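Care of Serving Bowls in the Shared Kitchen

Residents of Clavov House are asked to follow these steps each time a bowl is used. The instructions apply to all glazed, enameled and plastic bowls kept in the second-floor kitchen.

Before washing

Scrape any remaining food into the compost pail. Rinse the bowl under warm water and leave it to soak if sauce or dough has dried on the inner wall. Metal utensils must not be used for scraping.

Washing

Add a small amount of dish soap to a soft sponge. Begin at the center of the bowl and work outward in circles, finishing with the rim. Turn the bowl over and wash the foot, where grease tends to collect. Rinse until no foam remains.

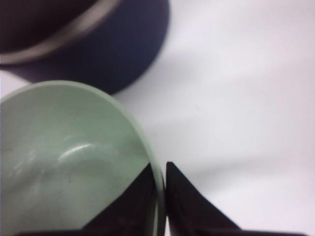
Smudges on a pale interior are easiest to find under a direct light. Tilt the bowl slowly and look along the curve of the wall. Marks that remain may be treated with a paste of baking soda and water, left on for ten minutes and wiped away with a damp cloth. Scouring powder dulls the surface and should not be used.

Drying and storage

Dry each bowl by hand. Stack no more than 2 of the same size, with a paper towel between them, and place heavier pots on the lower shelf.

Chipped or cracked bowls should be taken to Pao-chu Lai in Room 31. Requests for replacements are handled by Hui-mei Man and are reviewed each September.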